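News from the Parnis Street Tenants' Association

Saving water at home, now that the new meters are in

Hello again, neighbors, and welcome back to everyone who was away for part of the summer. A good deal has been going on in the building, and the biggest piece of it (judging by the notes under the office door!) is the water bill. The new meters went in back in May, and for the first time each of the 113 apartments can see its own use instead of sharing one big number divided up by floor space. Some of you were delighted with your first statement and some of you were, well, less delighted.

We've been reading up on it, and the thing that comes up again and again is small leaks. A tap that drips through the night doesn't look like much, but it runs while you're asleep and while you're at work and while you're visiting your sister for two weeks, and it all goes through the meter. Toilets are sneakier still. Put a few drops of food coloring in the tank before bed, don't flush, and look in the bowl in the morning. If there's color in it, the flapper is worn and you'll want a new one. 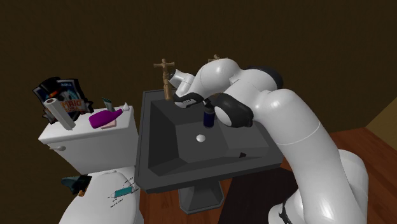
Sjöberg Hardware on the corner carries flappers and most tap washers, and they're very patient if you bring in the old part in a sandwich bag and say "one of these, please." Older taps with separate hot and cold handles usually need only a washer, and it's a pleasant enough job once the shutoff valve is closed. Do close it first. If yours won't turn, please don't force it, just leave a note at the office and Reker Plumbing will take a look on their next visit. They were here for 11 of those valves over the summer and know our pipes pretty well by now.

The association also has a toolbox to lend, with a set of Wera screwdrivers, two adjustable wrenches and a flashlight. Sign it out for up to 9 days, and please wipe things down before they come back.

We'll have an open evening about the meters in the ground floor lounge on 22nd September, with coffee and probably too much cake. Bring your statement if you'd like help reading it. There are 18 chairs, so if you have a folding one at home, bring that along too.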